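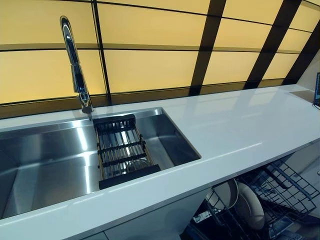
Tiltik: a pile of hand-coded news stories about diplomatic threats

Hi! I'm Lise Nguyen, and this is the readme for Tiltik, which I've been putting together in my evenings because I got tired of arguing about who threatened whom first. It's 2389 news items, each one a report of a government official warning, threatening or "expressing grave concern" at another government (you'd be amazed how much of the file is grave concern).

What's in the folder

tiltik_main.csv has one row per story. tiltik_sources.csv lists the 70 outlets I pulled from, with the country each one is based in. notes.txt is me muttering to myself, so read it at your own risk.

The columns are mostly what they sound like. "speaker_role" is the job held on the day of the quote, so a former minister is coded as former even if the headline forgot. "heat" runs from 1 to 5, where 1 is a frown and 5 is openly talking about force. "quoted" is yes only if I found the words in a transcript or on video. If all I had was one paper repeating another, it's a no. 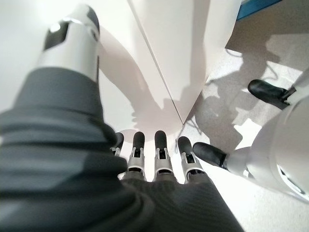 Bohumila Lukáč recoded a chunk of the rows without seeing my scores, and we fought mainly over heat 3 versus heat 4. I kept both numbers (heat_ln and heat_bl), so pick whichever of us you trust!

Known problems

Translations are messy. Anything from the Sisov batch went through two languages before it got to me, and 4 of those rows still have the speaker blank. The Penner batch has duplicates from January that I haven't cleaned out yet. Also, please don't use this to rank countries by how mean they are. It's news coverage, and loud capitals get more of it.

Use it however you like, just credit Tiltik and tell me if you find mistakes. The Brendthorpe mirror is older and missing the heat_bl column, so grab this copy.

Last updated 2/28/18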